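Section 6. Running the Tabletop Demo on Visitor Day

Read this before the doors open at Cadberg. The Udau sales sheet says setup is effortless. Allow 45 minutes.

6.1 Stacks and plates

Practice on both kinds of tableware. A gripper that manages one may still fumble the other. 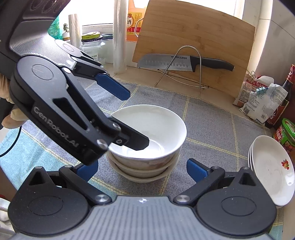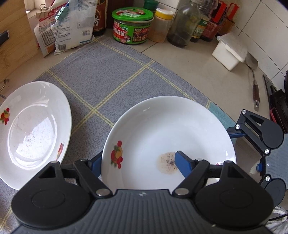
6.2 Steps

1. Lay the checked cloth flat. Set bowls and plates well in from the edge of the counter.

2. Open the fingers fully, then close them on air. Listen for clicking at the joints.

3. Look over the blue fingertips. Replace any that peel. The part number is 2114.

4. Bring one finger inside the rim and stop. Close slowly – the "quick grasp" shown in the brochure chips glaze.

5. Let a visitor choose the next item. A demo that works only on the presenter's favorite bowl proves very little.

Note: Report misses along with successes. The Girnau open day claimed 110 clean grasps and kept no log, so treat that figure as advertising.

Caution: Keep visitors' hands away from the joints, and put knives out of reach before letting anyone try a gripper.

6. Write down every drop on the Wróbel sheet before resetting the table.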